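Teaching Words in Sets: Notes for Session 9
by Larasati Entili
Apr 29, 2018

Okay, so last time we ended in a bit of a rush, and a few of you asked me to write up the part on word sets properly. These notes cover what I said plus a couple of things I forgot (sorry!). Bring them to the practice hour with Kam-wah Lai, who will want you to have your own set ready.

The big question was how many new words to put in front of a beginner in one sitting. My own habit is nine. I used to hand out lists of 31 because that's what fit on the page, and my students would remember the top few, the bottom few and whatever sounded rude in their own language. Nine gives you room to say each word, hear it back, use it in a sentence and still come round to it again before the hour is up.

Now, which nine? The old coursebooks love to group words by topic, so you get all the colors on Monday's page and all the fruit on the next. It looks tidy, but words that are too much alike get tangled. I taught "left" and "right" in the same lesson for years and then wondered why people kept turning the wrong way! Teach one, let it settle, and bring in the other a week or two later. Same with "borrow" and "lend," and with "towel" and "blanket," which my evening group mixed up all through June.

What I'd like you to try is a set built around a small situation. Pick a place, think of something a person does there, and pull out the words they'd need. Making a bed gives you "fold," "spread," "pillow," "sheet," "corner" and so on, with verbs and nouns mixed together, so learners can say a whole sentence by the end of it.
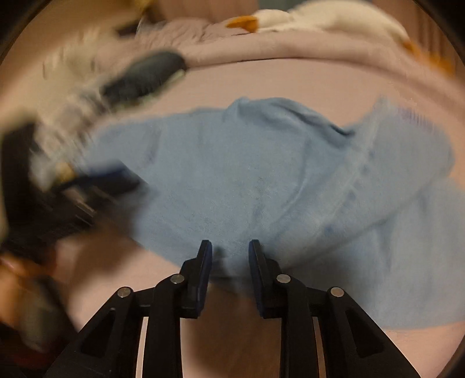 Home words, set 2: "towel," "bed," "light blue," "crumpled."

When you've got your set, put it through the Cadeck cards the way we practiced. Word on one side, and on the other side a sentence with a gap in it (please don't put a translation there, I know it's tempting). The gap makes the learner dig for the word, and the digging is what helps it stick. If someone is really lost, give them the first letter and wait. Wait longer than feels comfortable! I count in my head.

A word about reviewing. Go back to a new word at the end of the lesson, then the next day, then the next week. Those of you using Silard for homework can set this up under the review tab, but a shoebox with dividers does the same job and never needs a password. My shoebox is up to 453 cards and the lid no longer shuts.

Somebody asked whether to correct pronunciation while you're drilling. I mostly let it go unless the word turns into a different word. "Sheet" is one you'll want to fix early, for reasons you can work out.

For next time:

Write one situation set of nine words, at least two of them verbs. Make the gap sentences short enough to read out in one breath. Read the Tsai chapter on spacing (skip the tables, they're heavy going). If you have a class already, try the set out and jot down which words were gone a day later. I'm curious to see whether your lists look anything like mine.

Contact: Larasati Entili, Skukeck Language Teaching Program | © 2018 Skukeck | Back to top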